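Music > Opinion > The Interval

Let the quartet have its silence

Nerys Yorath

The Trurnumus Quartet played Kallembridge on Monday, and the bass solo was accompanied throughout by a man at the next table explaining his boiler. 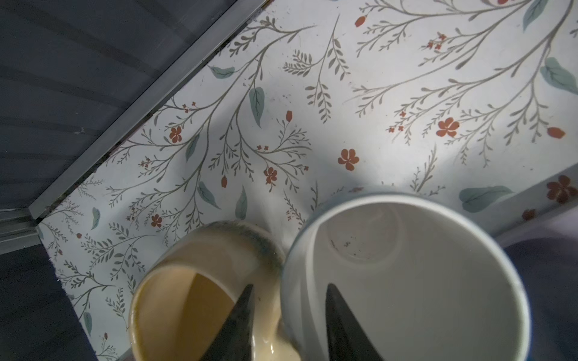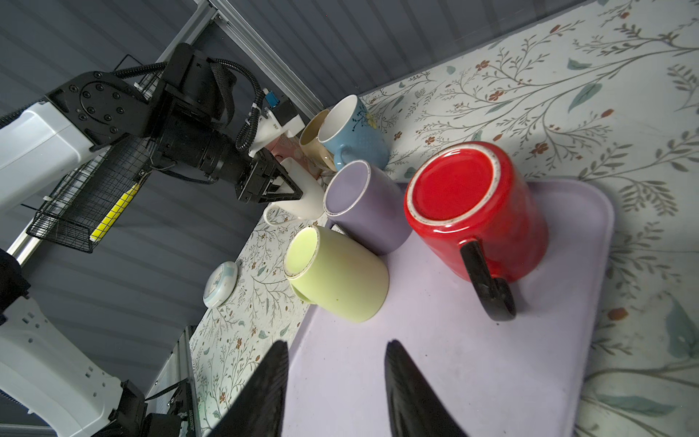
I have nothing against the boiler. But the bass solo has become the moment when a jazz audience decides the band has gone for a walk, and I blame the rest of us, who clap politely afterwards for something we couldn't hear.

Gwilym Jarman, who was playing it, tells me he now counts 12 bars before the talking starts. In a hall that seats 700 he gets a little longer. He has tried playing louder, and so did the boiler.

My proposal is modest. No signs, no shushing – shushing is only talking with fewer vowels. Let the drummer stop completely. Carys Skyrme did it in the second set, sticks on her knee, and the whole room looked up as if the lights had failed. For a minute or so we heard every note, including two I suspect Gwilym would rather we hadn't.

Print this page | E-mail this to a friend

Contact us | © The Interval | Back to top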